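Search this site Enter keyword Go

Bolari Pauses Two-Arm Handling Trials After Gripper Fault

2026-10-28
By the Bolari Communications Office

Bolari has paused all physical trials of its two-arm dish handling system at the Bedham site following a fault in which one gripper failed to release on command. No one was injured. The robot was inside its guarded cell at the time, and the cell door was closed and locked in line with site rules.

The fault occurred earlier in October during a routine endurance run. The system was repeating a task in which both arms pick up a shallow bowl, lift it and set it down again. On cycle 1563 the control software sent an open command to the left gripper and recorded it as complete. The gripper stayed closed. The arm then began its return move with the bowl still held, and the bowl struck the edge of the table and broke. The operator on duty pressed the emergency stop, and both arms came to rest.

An internal review found that the software was relying on the command signal alone and did not check the measured position of the fingers before allowing the arm to move. The position reading was available throughout the run and showed the gripper closed. The check had been switched off during an earlier update to shorten cycle time and was not restored before the endurance run began.

The review team has since rebuilt the task in simulation in order to study the release step without risk to staff or equipment. The simulated runs use the same control software as the physical cell.
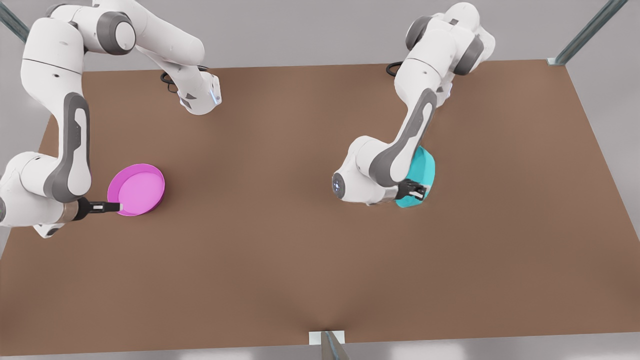 Simulated bowl handling task, with the left arm's gripper closed on the rim of the turquoise bowl. Credit: Bolari

In 14 of the simulated runs, the team introduced a stuck gripper on purpose. With the position check turned off, the arm moved away with the bowl in every case. With the check restored, the arm stayed in place and the system reported a fault to the operator.

The gripper itself has been returned to its supplier, Sodard, for inspection. Sodard has confirmed receipt of the unit and expects to report its findings to Bolari within 27 days. Until then, the mechanical cause of the failure to open remains undetermined.

Bolari has also asked Uçar, which carries out safety assessments for the Bedham site, to conduct a separate review of how software changes are approved before a trial. That review will cover the five most recent updates to the control software. Its recommendations will be shared with site staff and with partners that use the same software.

Physical trials will not resume until both reports have been received and the site safety manager has given written approval. Simulated work will continue during the pause. Partners with a two-arm system on their own premises are asked to confirm that the finger position check is turned on and to stop use of the system if it cannot be confirmed.

Contact the Communications Office | © 2026 Bolari. All rights reserved. | Back to top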